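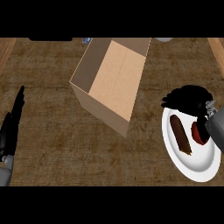 Madeo Tapes: progress report to the Relerell Fund
From Smaranda Jitaru
August 15, 2021

Hello Jerome,

You said on the phone that you'd sooner have a proper letter than the form filled in with one-word answers, so I've taken you at your word and this has come out rather long. Make a cup of tea first. The spreadsheet is coming separately from Rūta, who has tidied it up so that it adds up and doesn't have my shopping list on the second tab any more.

Where we've got to

All 179 cassettes have now been played and copied. I'm so pleased to be able to write that down! When I wrote to you last we'd barely started on the second shelf and I was privately wondering whether I'd promised you something daft.

For anyone on your side who is new to this: the Madeo knitwear works closed a long time ago, and in the years just after, a retired pattern cutter went round to people's houses with a tape recorder and asked them about their working lives. She never called it oral history. She called it "getting it down". The tapes then sat in the cupboard behind the stage at Fluvarer Hall, next to the tea urn that leaks, and most people in town had forgotten they existed. Your grant is paying to get them copied, listened to, written up and put where people can hear them.

The state of them was mixed. Most of the good-quality tapes played perfectly well after all this time, which cheered us up no end. The cheap ones were another matter. A lot of the little felt pads had dropped off, so the tape wasn't being pressed against the head and everybody sounded as if they were talking from inside a wardrobe. Farhad Shirazi moved the reels across into new shells, one by one, with a jeweller's screwdriver and the patience of a saint. He did his in the evenings with the cricket on.

Seven tapes we could do nothing with at home. Two had snapped right at the hub and the rest had gone sticky and squealed when we tried them, so we stopped at once and sent the whole lot to Sirko, the audio people you suggested. They got sound off 5 of them. The other two are still there and they're going to have one more go, but I've been told not to get my hopes up. One of those is the tape marked "Canteen, Xmas", and I'd dearly love to hear it.

What's on them

More than I'd bargained for. I thought we'd get a lot about machines and wages, and we do, but people wander off all over the place. There's a long stretch about how to get a pram down the mill steps in ice. There's a woman who worked in the linking room for her whole life and can tell you which supervisor was on from the sound of his shoes. There's a terrific row, years old and still hot, about whether the night shift used to pinch the day shift's good chairs. I've now heard both sides of that and I think the night shift did do it.

Some of it is hard to listen to. There are accidents, and people talking about the last few weeks before the closure, when nobody in the office would give them a straight answer. One man stops talking for such a long time that Farhad thought the tape had failed. You can hear a clock, and then he carries on and talks about his allotment. We've left the gap in. We did talk about trimming it for the listening post and all of us felt it should stay as it was.

And then the words! I've started a list of them, which wasn't in the bid at all but I can't help myself. "Mending" and "linking" you'd guess at. But "a sleeper" was a dropped stitch that didn't show until the second wash, and "going round by Doris" meant doing a job the slow way. I've asked several people who Doris was and I've had a different answer every time.

Writing it all up

This is the part that's behind. I'd put in the bid that we'd have summaries for everything by the summer, and we haven't. What we have is a full written summary for most of the first two shelves and rough notes for the rest. The reason is simple enough: I had reckoned on an hour of work for an hour of tape, and I was miles out. People talk over each other, the budgie joins in, somebody gets up to see to the oven and carries on talking from the kitchen. A good summary takes three or four times as long as the recording does.

We tried one of those automatic transcription services, to see if it would help. It coped nicely with the pattern cutter's own voice, which is very clear, and made a complete hash of nearly everyone else. It was sure that one lady had spent her life in "the drinking room". We've gone back to ears and a pencil, and Mitra Shojaei has drawn up a one-page sheet so that all of us write down the same sorts of thing in the same order: who, where in the works, which years, what topics and the minute marks for anything especially good. I should have done that at the start. If you ever fund another project like this one, please make them do the sheet first and I'll happily send them ours.

My plan is to have the lot finished by November. I think that's realistic now, but I'd rather tell you today that it's going to be later than I said than have you find out from the form.

Permissions

You asked about this particularly. Nobody signed anything back then, so we're working through it as carefully as we can. Where the speaker is still living we go and see them, play them a bit of the tape and ask. Where they've died we look for family. If we can't find anyone, the recording is kept in the collection but doesn't go online, and there's a note inviting people to get in touch.

The visits have been the best bit of the whole year for me. People are nervous beforehand and think they'll sound silly. Then you press play and there's their own voice from half a lifetime back, with the children squabbling behind them, and the children are now the ones making the tea. One daughter asked for the whole tape there and then and we'd brought a copy on a stick, thank goodness. We bring a copy every time now.

Only one person has said no so far. She was very nice about it and gave us cake, and the tape has been marked closed. A couple of others have asked for a name to be taken out, and Farhad has done that on the public copies and left the master copies alone, which is the arrangement Mitra checked with the county record office before we began. I've put the consent form we're using in with this letter. It's in large print and says what it means.

Money

We're in decent shape. The copying came in under, mostly thanks to Farhad doing so many of the repairs himself, and the Sirko bill came in over, partly as the sticky ones needed baking (they do it in a sort of very gentle oven, over days). Put the two together and we have £600 left in the copying line that we don't need for copying.

I'd like to ask whether we can move it. What I'd like to spend it on is the listening post at Fluvarer Hall. The one in the budget has a single pair of headphones, and when we borrowed one like it for the open afternoon, people kept wanting to listen together. They'd share one pair, an ear each, heads bumped together, and it was lovely to see but not very comfy for anybody with a bad neck. A second and third pair, with a splitter and a volume knob on each, would fix that, and what's left would pay for a bench at a sensible height. Rūta has the quote. If the answer's no, that's fine, we'll send the money back in the usual way, but do let me know before we order anything as they have a wait on the benches.

The open afternoon

Since I've mentioned it. We held it in the hall with the doors propped wide open and masks for those who wanted them, and it drizzled, and people came all the same. We played short clips through the big speaker on the half hour and had the listening post in the corner in between. I'd planned a little talk and gave up on it, as they were all far too busy talking to each other.

What I hadn't expected was things turning up. People brought wage slips, a pair of snips, a union card, and the most beautiful sample book with every shade of one season's wool stuck in it. We're not set up to look after objects and I said so. Mitra took photographs and everything went home again with its owner, apart from the sample book, whose owner wanted it off her hands. That's been offered to the town museum and they're thinking about it.

What's next

Summaries first and foremost. Then the website pages, which Rūta is building in the plainest way she can so that they'll still work when none of us is around to poke at them. The school has asked for clips to use with the top class and I've said yes in principle, but it'll have to be after the half-term holiday. I'm also chasing the pattern cutter's nephew, who thinks there may be a notebook with dates in it in his loft. Quite a few of our tapes have a name and no year, so that notebook would be worth its weight in gold. He's waiting for his knee to be better before he goes up the ladder and I don't like to nag.

Could you let me know about moving the money, and whether November is all right for the summaries? And do come and have a listen if you're over this way. Bring a friend and you can have an ear each.

All the best,
Smaranda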